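Student reporters wanted, Kandville High School

The Gusard, our student newspaper, is taking applications for the spring semester. We need reporters, two copy editors, a photographer who answers messages, and someone to run the sports page. Applications close at the end of December 2023.

Before you fill in the form, please read the rest of this page. Last September we handed out 100 forms at the club fair and most of them came back with the same sentence on them, something about a passion for storytelling. I don't know what that means and I doubt the people who wrote it did either. Tell us what you would report on. A name, a place, a question you can't get answered. That will get you further than passion.

What the work looks like

You will be given a beat. Beats this spring are the school board, athletics, the arts wing, food and lunch, and the bus schedule, which sounds dull until you have stood outside waiting for route 20. Each reporter turns in one story per issue, 600 words at most. I say at most because new writers tend to think longer is better, and I have yet to see a draft that proved it.

You will make phone calls. Email doesn't count as an interview unless the person is out of the country. You will also read your story out loud to an editor before it goes on the page, and you will probably hate that the first time.
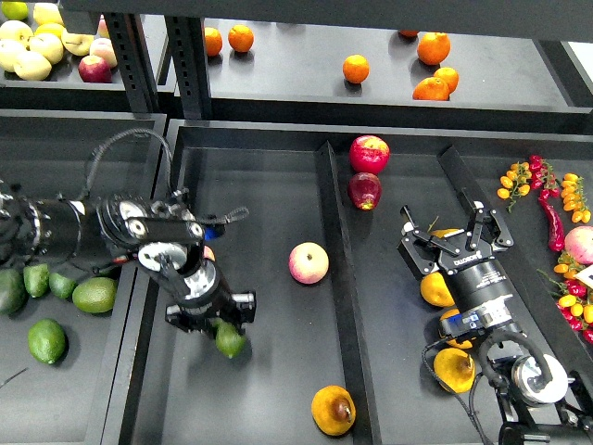

Do I need to have taken the journalism class first?

The class helps with headlines and layout, but we take people from any grade and any schedule. If you haven't taken it, you will sit with an editor for your first two issues and learn the style sheet that way.

Copy editors get every story the night before it is due to the printer. If you enjoy being the person who asks how we know something, apply for this one. Spelling can be looked up. Suspicion is harder to teach. We'd rather have a copy editor who holds a story back for a missing source than one who fixes all the commas and lets a rumor through.

The sports page editor should know that game recaps are dead by the time we print. Everybody has already seen the score. We want the stories behind the teams: who pays for the uniforms, why the track meets keep moving, what happened to the second gym. You don't have to play a sport. It may be easier if you don't.

About the Brusadine app

Some of you have asked whether we will use Brusadine this year to plan the issues. We tried it in the fall. It sent a lot of reminders and I can't say the stories came in any earlier. For now the plan goes on the whiteboard, and the whiteboard is what counts.

What you get

No pay. Last year's budget was 2520 dollars and the printer took nearly all of it. You get a byline, a press pass that gets you into home games, and a line on your college application. I would be careful about that last one. People say it makes a big difference, and maybe it does, but I've never met an admissions officer who would put a number on it. If that line is your only reason, there are clubs that ask for less of your evenings.

We also publish Entili, a small magazine of longer pieces, once a year in the spring. Staff members may pitch to it. Being on staff does not mean your pitch will be accepted, and mine was turned down twice.

How to apply

Pick up a form outside the newsroom or ask any English teacher for one. Attach one piece of writing you did yourself. It can be a class essay, though we'd like it better if it wasn't. Add three story ideas — one sentence each — and say who you would call first for each of them. Put down your grade, your free periods, and any sport or job that takes up your afternoons. We can work around most schedules if we know about them. Finding out in the middle of production week is another matter.

Everyone who turns in a complete form gets a short interview. We will ask about your story ideas and what you didn't like in our last issue. "Nothing" is a bad answer. I've read it too.

Photographers should bring five pictures taken at school, with captions. Get the names right in the captions, including the spelling.

Drop finished forms in the tray by the newsroom door or give them to me in person.

Dimas Sembiring
Managing editor, The Gusard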